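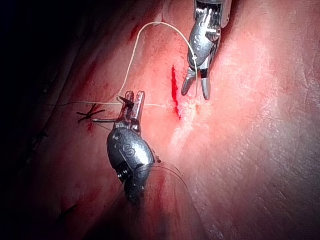
Capítulo 2. ¿Ya pueden las máquinas con las tareas de casa y de taller?

Respuesta corta: algunas. Coser, doblar, atornillar, fregar una olla. Cuatro verbos que en el folleto ocupan una línea y en el laboratorio se comen una tesis entera. En este capítulo vemos por qué, y qué quiere decir «hacer» una tarea cuando la hace un robot.

Empecemos por el material. Una caja es rígida: si sé dónde está una esquina, sé donde están las otras. Un hilo no. Se dobla, se engancha, cae por detrás de la pinza y la cámara lo pierde. Lo mismo una sábana, un cable, una bolsa de basura a medio llenar. A estos objetos los llamamos deformables (definición completa en 2.2) y son el motivo de que el lavavajillas lleve decadas en la cocina y el robot que dobla toallas siga en las ferias.

Un nudo, por ejemplo. Dos pinzas, un cabo largo, un cabo corto. Hay que pasar el hilo alrededor de una pinza abierta, ir a buscar el otro extremo, cerrar, tirar. Tirar cuánto, ahí está el problema – poca tensión y el nudo se afloja, demasiada y se rasga el borde.
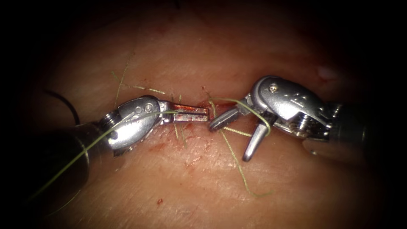
Segundo punto: quién manda. Conviene separar teleoperación (una persona mueve los mandos y la máquina copia) de autonomía (la máquina decide el siguiente movimiento). Mucho vídeo espectacular es lo primero. No es trampa, pero hay que saberlo antes de comparar nada.

Dos casos que usaremos todo el capítulo. La lavandería Surnero, donde se probó el brazo Pisik doblando toallas: 40 prendas por tanda, con un operario al lado para las que salían hechas una bola. Y el taller Karora, que lo quería para encintar mazos de cables y acabó usándolo solo para alcanzar piezas. En ninguno de los dos falló la fuerza ni la precisión del brazo. Falló el agarre, y sobre todo que que hacer después de un mal agarre.

Antes de seguir, el ejercicio 2.1: elija una tarea de su casa, escríbala paso a paso y marque los pasos en los que usted corrige sin mirar. Guarde la hoja, vuelve a salir en 2.4.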